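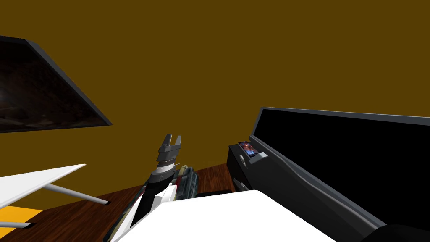

Why I finally moved our job queue

I've been putting this post off since June, mostly because I wanted to be sure the thing would stay up before I bragged about it.

Our nightly import at Hindlow pushes 3,000 jobs through one queue, and every one of them used to grab its own database connection. You can guess how that went. Kevin Cuervo kept telling me to cap the workers at 14 and I kept saying I'd get to it — then one Friday the database stopped taking connections and I got to it!

So now there's a small pool in front, and the slow jobs (the PDF ones, mostly) have a queue of their own. The whole change was 700 lines, and a good chunk of that is tests.

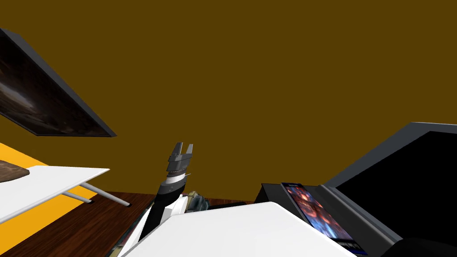

What's still bugging me

Retries. A failed job goes to the back of the line, so a customer can wait 22 minutes for one invoice. Orhun Dağdelen thinks we should give retries a priority flag. I'm leaning toward a third queue, but I haven't written any of it yet.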